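Plultutlow Festival submissions portal: cartoon strand, upload failures
Status: Resolved 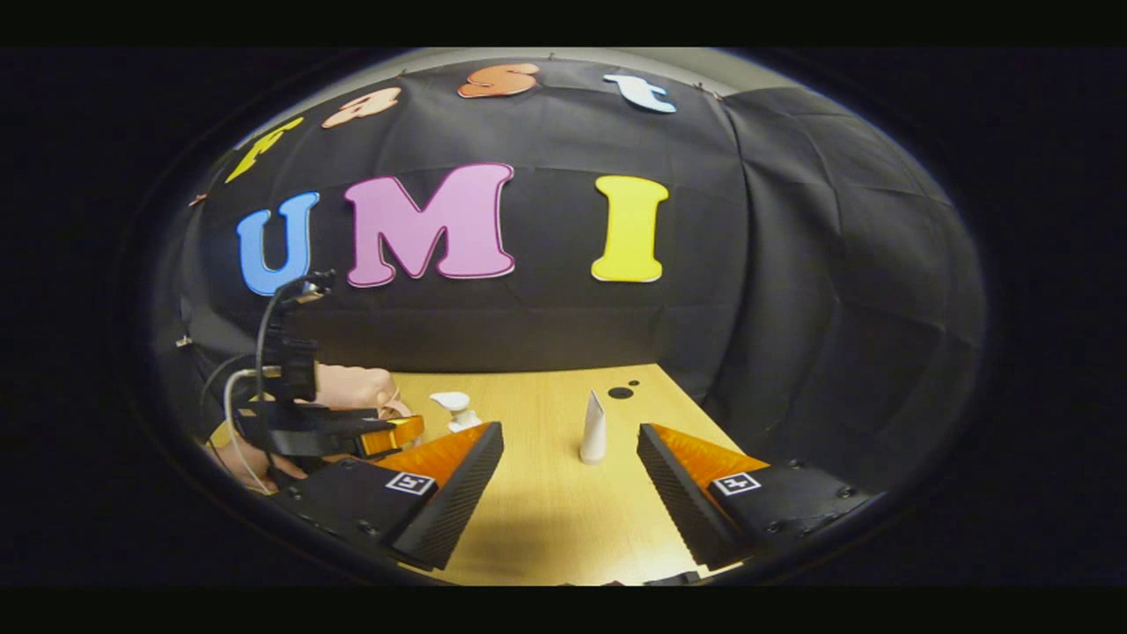
Reported by: Anayeli Xolalpa, programming
Assigned to: Karthik Amarasinghe
Opened: 18 Jun 2021

Artists submitting editorial cartoons to the human rights strand get "File rejected" at step 3 of the form. Photo and essay entries go through. The first complaint came from Miloslav Tichý, who tried the same TIFF in two browsers.

Karthik: Reproduced on staging. Files under 36 MB upload. Anything larger stops at the scan stage with no entry in the portal log. The form states a limit of 80 MB.

Karthik: The portal limit is correct. The Dodari scanner in front of it has its own limit, reset to default by the March upgrade. Raised to 80 MB, service restarted.

Anayeli: Miloslav's file is in. Anežka Tóth still gets the error with a small file.

Karthik: Separate fault. Her file name contains "ž" and the scanner passes it on in the wrong encoding. Set to UTF-8. Please ask her to retry without renaming.

Anayeli: Worked. Preview and caption display correctly.

Karthik: Ran a check over all 3,868 stored entries for damaged names. Three found, corrected by hand, artists' credits unchanged.

Open item: the error text should give the actual cause. Moved to the Briler form backlog, owner Ľubomír Tichý.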